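Make It in Under Two: How Fast Can a Bed Really Get Made?

Project report, Home and Textiles elective, Brollisico

Why we picked beds

Our group started out wanting to do something on laundry, and then we spent a whole lunch arguing over the right way to make a bed. One of us tucks everything. One of us throws the comforter in the air and takes whatever lands. One of us (me) had never thought about it at all and just pulled from the top until it looked okay. By the end of lunch we had our topic, and it turned out to be way more fun than laundry!

The question we wrote on our proposal was: does the order in which you do things change how long it takes to spread a comforter evenly over a bed? We set ourselves a limit of 2 minutes per try. Anything over that counted as a miss, even if the bed looked great in the end.

What we were working with

We used a bed with a quilted mattress protector on it and a thick printed comforter. No flat sheet, because we wanted to look at the comforter by itself. We left the pillows out of the timed part too, and I'm glad we did, since our first practice tries turned into pillow-arranging contests.

The protector matters more than we expected. A comforter drags on it. If you pull the comforter across with one hand, the protector comes along for the ride and bunches up, and then you have two jobs. We tried one afternoon with a smooth fitted sheet over the protector and the comforter slid around so easily that it kept going off the far side. For the real trials we went back to the bare protector, which is how a lot of dorm beds look on laundry day anyway.

The three methods

We gave them names from our group chat and the names stuck, so please forgive them.

Clellum: Start at the foot of the bed. Line up the bottom edge first, then walk up one side and pull toward the pillow end, then do the other side.

Celov: Fold the comforter in half the long way, lay the fold down the middle of the mattress, and open it like a book.

Sikder: Spread it any way you like, then go around the edges and fix whatever hangs too low or too high.

Each method got 30 tries. Before every try the comforter was picked up, shaken once and dropped in a heap on the mattress. We smoothed the protector by hand first so that nobody inherited a mess from the try before. The clock started at the first touch and stopped when the person said "done." After that we measured the overhang on both long sides with a tape measure, and if the two sides didn't come within a hand's width of each other, we called it crooked and wrote that down next to the time.

How it went

Celov looked like the winner for the first week. Opening a folded comforter down the middle is really satisfying when it works. The trouble is the folding. Getting a fluffy comforter folded straight takes nearly as long as spreading it, and if the fold is off at one end, the whole thing comes out slanted and you have to start over. When the fold was good, though, it gave us the most even sides of anything we tried.

Clellum was the steady one. The times hardly moved from try to try, and it was the easiest to teach. The weak spot was the top corner on the side you do second. By the time you get there the comforter has usually crept toward the first side, and you have to reach across and tug it back.

Sikder surprised us the most. I expected it to be slow, because it sounds like having no method. But the edge-fixing is where you see what's wrong! A flap hanging down the front tells you right away that there's too much fabric on your side, and you can lift it by the edge and send the slack back toward the middle.
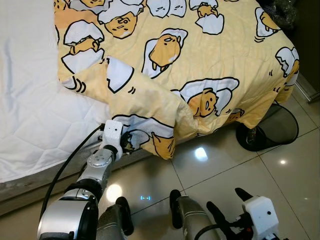 Brollisico's workshop blog ran a short version of this report in November, and Tannerhill commented that the edge is the only part worth touching, that grabbing a comforter by the middle just moves the filling around, and that we should have tested with two people, one on each side, before calling anything steady.

We talked about that comment for a long time, and we agree with most of it. We went back through our notes and looked for the word "middle." It shows up again and again next to the crooked tries. Somebody had reached in, grabbed a handful from the center and dragged it, and the batting had shifted so one half was puffier than the other. From then on our advice to everyone was to pinch the edge, lift, and pull in short moves.

We did try a few two-person rounds at the very end, outside the official count. They were fast and very loud. Both people want to be in charge of where the center is, and we got into a tug-of-war more than once. I'd love for another group to take this up properly.

All together we wrote down 2,039 seconds of Sikder tries alone, added up by hand and then checked on a spreadsheet because we didn't trust ourselves. Not one of those tries hit the limit. Celov had misses, all of them restarts after a bad fold.

Things that messed with our results

Prints help. A comforter with big characters on it gives you something to line up, and we got into the habit of picking one figure and keeping it pointed the right way. With a plain comforter we think the slanted tries would have gone unnoticed longer. We should have used both kinds.

We also got better as we went. The later tries in every method are quicker than the early ones, and since we did all of Clellum first, it's carrying most of our beginner tries. Next time we'd shuffle the order.

The last thing is height. The taller people in the group could reach the far edge without leaning a knee on the mattress. The rest of us leaned, and every lean wrinkled the protector. We noted this in the comments column but didn't separate it out.

What we'd do next

We want to repeat the trials with a heavier winter comforter and a plain one, and run the two-person version with real rules about who calls the center. We'd also like to test corner ties, which two of our classmates swear by. The blank timing sheet is in the class folder if you want to try it on your own bed. Smooth the protector before you start the clock.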